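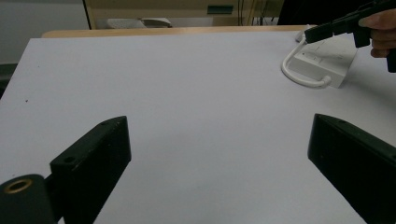

Shared workroom, Lirnel House – worktop and electrical check
Date of check: 5 November 2023
Last check: September
Checked by: the tenants' safety group, Nosteo floor

Each line is marked Yes, No or See comment. Comments are for the next person doing the round, so please read them first.

1. Worktops

Surface clean and smooth, no splits or raised corners: Yes
Comment: The white top has a small dark speck towards the left. It wasn't on the September sheet. Try a damp cloth.

Pale wooden strip along the back edge sound: Yes
Comment: Run a hand along the whole length for splinters. Fine this time.

Table steady when leaned on: See comment
Comment: Slight rock at the window end. The foot needs a quarter turn – the 9 mm spanner is in the Barajas cupboard.

Clear space kept between work and the table edge: Yes

2. Power strips and leads

Strip sits flat on the table, not hanging by its lead: Yes
Comment: The white strip is on the tabletop at a slight angle. No objection, but keep it back from the working side.

Casing free of cracks and scorch marks: Yes
Comment: Turned over and checked underneath as well.

Lead free of cuts, kinks and tape repairs: Yes
Comment: The white lead loops round on the table beside the strip. A loose curve is fine. Do not wind it tight or tie it in a bundle while in use.

Lead clear of where people put their hands: See comment
Comment: The loop takes up more of the table than it needs to. Move it to the back once the clips arrive. Two clips on order.

No strip plugged into another strip: Yes
Comment: This was a No in September, in the Pandora room as well as in here. Both put right.

Test label in date: No
Comment: Label has rubbed away and can't be read. Strip to be retested within 30 days or taken out of use. Added to the repairs book.

3. Floor and walkways

Floor under and beside the table clear: Yes
Comment: Grey floor swept before the check.

Walkway at least 120 cm wide: Yes
Comment: Measured at the left end of the table, with the chairs pushed in.

No leads crossing the walkway: Yes

4. End of day

Strips switched off at the wall: See comment
Comment: Left on twice last month. The reminder by the door has faded and wants reprinting in larger type.

Drinks kept off the worktop: Yes

Still open: test label, table foot, lead clips, door sign.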